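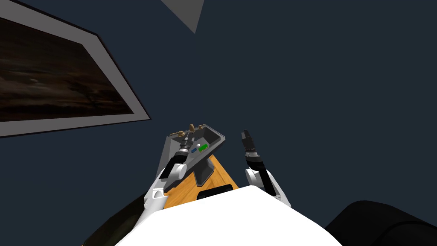
I have a soft spot for the boring end of robotics, and the most boring bit of all is setting up the simulated cell before anybody trains anything. Tariq Naqvi and I spent most of April on ours, a two-armed setup we call Okthorpe, and I came out of it with one strong opinion: you should look after a rendered robot the way you'd look after a real one!

People laugh when I say that. A model has no grease to change, sure. But we went through 256 saved start poses by hand and found 31 where a finger began the run inside something solid (a table, mostly, and once its own wrist). Leave that alone and the physics kicks the arm clear across the room.

So now we keep a logbook, same as the guys on a shop floor would. The first check every morning is the jaws — open them, look straight down the fingers from the wrist view, compare left with right.
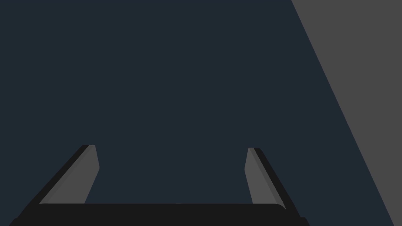 The wrist view with the jaws open and nothing between them.

Sohail Niazi thinks a script should do all this, and we do have a script. It passed a gripper whose two fingers were mirrored wrong, and I spotted it in a second just by looking. I'd still pick ten minutes of eyeballs over another dashboard.

My other gripe is changing two things at once. Move the fixture or move the arms, then save, then go have your coffee. We lost 17 runs to a day when I'd nudged both and written down neither, and I'm still a bit sore over it.
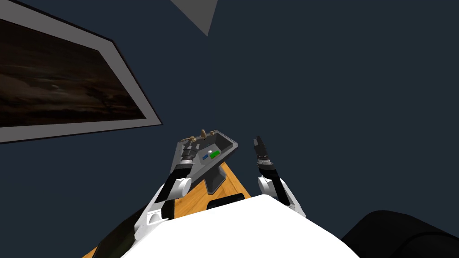

Left gripper at the little sink, right one held off to the side.

Tariq wants to swap in a new hand model next. Fine by me, as long as it gets its own page in the logbook first.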